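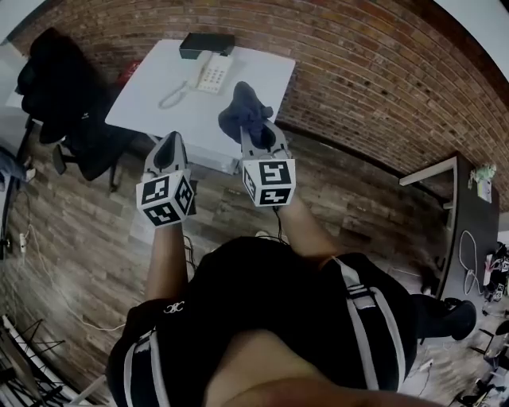 A customer from Tulbridge wrote in January that she had bought the Skiltari desk for her spare room and ended up doing all of her phone calls and most of her crossword at it, and could we please bring back the white top. Well, we have! The Skiltari is here again in white, and we're so pleased with it that we may go on a bit.

It is a plain, sturdy work table for an office or a corner at home, with space for a desk phone, a notepad and whatever else you like to keep within reach. The top is 1220 mm wide with a smooth finish that wipes down with a soft damp cloth - a drop of dish soap will take care of coffee rings, but please skip the scouring pads, which dull the surface over time. Dromel makes the legs for us, and they screw in with the key that comes in the box.

A few people have asked about cords. There is an optional tray, 400 mm long, that fastens under the back edge and will hold a power strip and the slack from a phone charger or two. It makes sweeping under the desk a good deal easier, too.

The Skiltari comes flat packed with 6 bolts and one spare. If you're ordering for a whole office, ask Rahimi Office Supply for the group price before you check out.

Filed under: Desks & Work Tables

You may also like
Dromel task chair, black
Under-desk cord tray, 400 mm
Skiltari side shelf, white

Contact us | © Rahimi Office Supply | Back to top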